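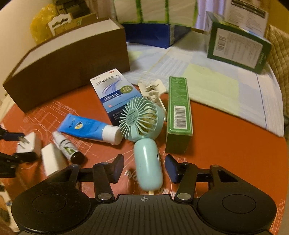 Small-items sorting, May

Hand-held fans now have their own tray at the Dretton store. Until April they were booked in with mixed sundries, where a fan and a boxed medicine could share one line on the sheet. Of the 2,600 small items logged this spring, 57 were fans.

Fans are stored head up, with any strap folded under the handle. Medicine boxes go in the Firum cabinet, title side outwards, and are checked for expiry every 7 weeks. Boxes labelled in Chinese keep their original title on the sheet, with the English name entered beside it. Loose gadgets stay on the sorting table until 4 pm.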